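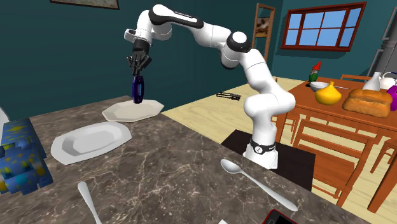 Choosing an e-reader for someone who says they don't want one (a thread)

Reading time: 4 min

Print | E-mail

1/ My aunt Irena Borkowska has been reading library hardbacks in bed for as long as I've known her, and her wrists have finally had enough. So the family clubbed together and I was put in charge of buying her an e-reader, I suppose because I'm the one who won't stop going on about mine. I've learnt a fair bit along the way, so pull up a chair!

2/ First thing. I read far too many reviews, and the star averages all blurred into one after a while. What helped was looking only at the grumbles. If people moan about the same thing over and over (slow page turns, a charging socket that goes wobbly) I took it seriously. If it was one chap cross about the colour of the box, I let it go.

3/ We got it down to two, the Jenlow and the Drikero. The Jenlow is £135 and the Drikero is £55 more, which is a fair chunk of money when you're collecting it from cousins in dribs and drabs.

4/ Malcolm Tapley, who sits near me at work, very kindly lent me his Drikero for a weekend. Lovely screen, really lovely, warm light in the evening and no glare by the window. But there are no buttons, you have to tap the glass for everything, and I kept jumping forward a page whenever I shifted my thumb.
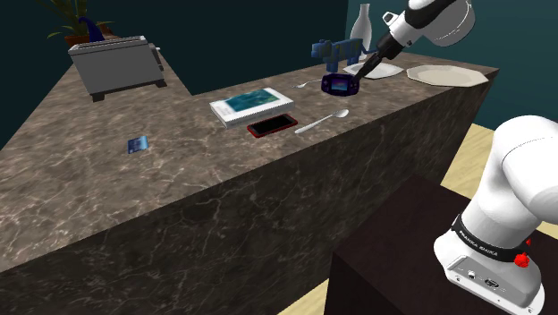

5/ The Jenlow has proper buttons down one side, and you can flip it over if you're left-handed, as Irena is. That very nearly settled it for me there and then. The screen is a touch greyer, I'll admit, but once you make the letters bigger (and she has them enormous) you stop noticing.

6/ Do check the library side of things before you pay for anything. I'd assumed they all did library loans and they don't! Halima Rashidi at Tandcombe library sat down with me and went through which ones work with their app. The Jenlow does. The Drikero needs a cable and a computer, and my aunt has neither the computer nor the patience.

7/ Battery. She reads for a couple of hours a night and has charged it once in 3 weeks, so I've no complaints. It takes ages to fill up, mind you, so I told her to plug it in after breakfast and leave it be.

8/ Cases! Please don't buy the first one you see. The one I ordered was heavier than the reader, which rather defeated the object. Seija Heinonen recommended the thin Karppinen one with the soft lining and it's much better, though the flap is a bit stiff to begin with.
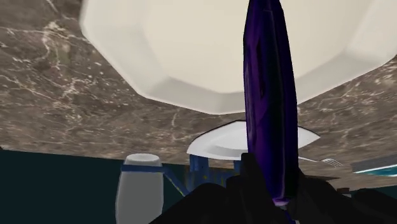
A long aubergine in front of a white plate.

9/ Setting up took me most of an evening. You want the wifi password to hand, and I'd switch off the suggestions on the front page, as they're mostly adverts. I also put three books on it before wrapping it so there was something to open straight away.

10/ She rang last night to ask how you get back to the start of a chapter, and then kept me on for half an hour about the murderer. I think she likes it. If anybody has found a decent reading stand that clips to a headboard, do please let me know, I'm looking for one next.

Search this site Go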